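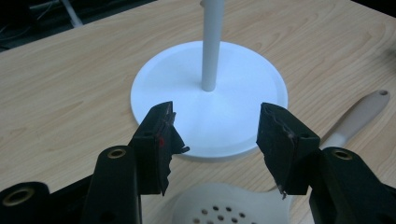
Garra manual Mernel diante do suporte de papel toalha, com os dedos abertos.

Mernel: análise do kit de garra manual para coleta de demonstrações

O Mernel é uma garra de dois dedos que se segura na mão, com câmera própria, feita para gravar demonstrações sem braço robótico. O software de treino, Patska, vem junto. Usamos o conjunto de abril em diante para repetir em bancada o método descrito na documentação: gravar tarefas domésticas à mão, treinar uma política e executá-la depois em um braço de mesa.

Coleta

Gravamos 3.192 demonstrações em 6 tarefas, quase todas com utensílios de cozinha e objetos claros sobre mesa de madeira clara. O suporte de papel toalha foi o objeto mais difícil. A haste é fina e branca, e na maior parte dos quadros a ponta de cima fica fora da imagem. O modelo precisa se orientar pela base redonda e pelo ponto em que a haste se encaixa nela.

Cada operador precisou de 15 minutos para pegar o jeito. O peso incomoda em sessões longas, principalmente no punho.

Resultado

Com as primeiras 460 demonstrações, a política treinada no Patska já pegava a haste quando o suporte estava sozinho na mesa. Com uma escumadeira ou outro cabo comprido por perto, ela errava a aproximação e às vezes fechava os dedos no utensílio. O conjunto completo reduziu bastante esse erro, mas não o eliminou. Variar a posição dos objetos entre uma gravação e outra ajudou mais do que gravar muitas vezes a mesma cena.

Comparamos também com o Tanasarn, que usa teleoperação. Os movimentos gravados nele são mais regulares, só que a coleta é bem mais lenta.

Desgaste

A espuma preta dos dedos é o ponto fraco. Ela rasga nas bordas e solta abas, que aparecem na imagem da câmera. Quem treinar com espuma nova e executar com espuma gasta deve esperar alguma diferença. Os insertos roscados com borda cor de latão não deram problema. A Sumport vende espumas de reposição, mas o encaixe exige aparar os cantos.

Vale a compra para laboratório pequeno que queira volume de dados. Para tarefas de encaixe preciso, eu ficaria com a teleoperação.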